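Kouris decorative fruit set, reviewed by Radwa Ashour

I bought the Kouris set for a display kitchen that gets strong overhead light and no regular upkeep. The order came from Dolport and was packed in a plain carton with paper between the layers. There was no smell on opening, and no dust or mould flash in the carton.

Shape is the strong point. The bananas have long ridges along the length and a believable bend, and they sit closely side by side without rolling. One has a greenish tint towards the lower end, a detail cheaper sets leave out. Small dents are present in the skin. I can't say if they are moulded in or a result of transit, but they do catch the light.

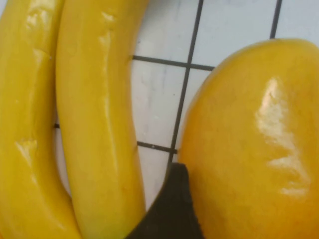 Colour is less even in quality. The banana yellow is too saturated for a ripe fruit and would suit a shop window better than a worktop. The mango is a deeper golden yellow, warmer than the bananas, and at two metres it passes. Closer than that, the gloss gives it away. Under a ceiling lamp it throws a large white highlight, where real mango skin would scatter more of the light. A matt varnish would help, though I have not tested one for adhesion.

Weight: the mango is 92 g on my scale, far too light for its size, and it moves if the surface is knocked. Cleaning is simple. A damp cloth and a drop of washing-up liquid left no marks and lifted no colour.

The Oltimia set I used previously had a duller finish and poorer shapes. For a bowl on a high shelf I would buy Kouris again. For close viewing I would wait for a matt version.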